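Speaker notes: Asking before grasping
Workshop talk, September session, 20-minute slot plus questions
Speaker: Khanyisile Mabuza

Slide 1. Title

Say hello, thank the organisers, thank Ayanda Fourie for swapping slots with me so that I could have the one after coffee. Mention that the slides go up on the Kekana project page this evening, so there's no need to photograph everything.

Start with the kitchen story, but keep it short this time! My aunt asks for "the mug by the plate". There are two of those on the table and I have to choose, and I choose without giving it a thought, and usually I choose right. Our question in Kekana was whether a policy that is given a vague instruction can work out that it is vague, and what it ought to do next.

Slide 2. The task

Take your time on this one, people need to get the setup into their heads before the numbers arrive. Everything I show today is simulated. Two hands, one table, two plates that match, three mugs in different colours. The instruction names a mug and a plate, sometimes clearly ("put the red mug on the left plate") and sometimes badly ("put the mug on the plate").

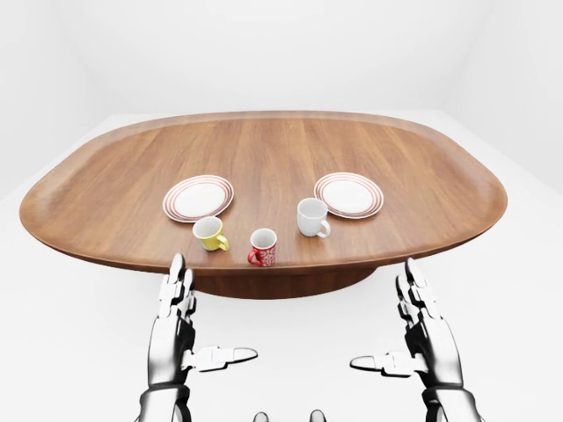

Shinji Sekiguchi asked at the practice run why we don't simply let the policy pick the nearest mug and get on with it, seeing as a person in the room can always correct it afterwards. It's a fair point and someone here will raise it too. My reply is that nearest is a perfectly good guess and we do use it as a baseline, but it gives the listener no warning that a guess is being made, and once a mug is in the air people tend to let the mistake go through. Promise to come back to this on slide 5.

Slide 3. The method, in one breath

We call it Clovach. Sample the first stretch of motion 8 times from the same view and the same words. Look at where each sample is heading. If they agree, carry on. If they split between targets, hold still and ask a short question.

Please don't go into the clustering here, Khanyisile, you did that in the spring and lost the back three rows. The maths is in the backup slides and anybody who wants it will come and find you.

One thing worth saying slowly: we don't train anything extra. The spread between samples was already there in the policy, we just look at it before moving.

Slide 4. Start of an episode

Leave this up while talking. Point out the yellow mug close to the left plate and the white mug close to the right one, with the red mug nearer the front edge. So "the mug by the plate" has two decent readings, and the red one is a third if you are feeling generous. I like this layout very much because it looks so easy.

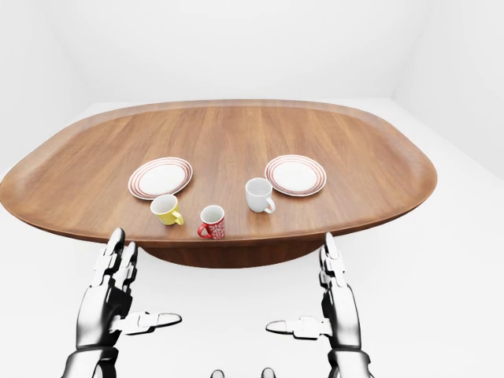 Simulation render: Kekana project. Scene set-up by Kagiso Coetzee.

Ask the room which mug they would reach for. Give them a moment, people enjoy this bit and it wakes everyone up. Then move on, whatever they answer.

Slide 5. Results

We ran 1,279 episodes. Of those, 591 had an instruction we had marked as vague beforehand, and the rest were clear. Say both parts of the result, the good and the less good:

On the vague ones, Clovach asked far more often than the confidence-threshold baseline did, and the questions were mostly about the right thing (which mug, which plate).

On the clear ones it still asked now and then when it had no need to. This happened more with the plates than the mugs, and I think that's down to the plates sharing a design, so that left and right are all the policy has to go on. I can't prove that yet.

Back to Shinji's point. Nearest-mug never asks, so it is quickest, and when the instruction is clear there is little to choose between them. When it is vague, it is the worst of the lot.

Slide 6. What it costs

Sampling adds a pause of 700 milliseconds before the hands move. Torunn Haugland timed it on the Starker machine and I haven't repeated it on anything slower, so don't let anyone quote it as a general figure. If asked whether the pause bothers people, say we have no user study and would love to do one with somebody who knows how.

Slide 7. Next

More objects, more clutter, and follow-up questions, where one answer still leaves two readings. The Drultska set should be useful for the clutter. Real hardware after that, and be modest about it, please.

Slide 8. Thanks

Kagiso for the scenes, Torunn for the timing, Shinji for arguing, Ayanda for the slot. Leave the project address on screen during questions. Water is under the lectern.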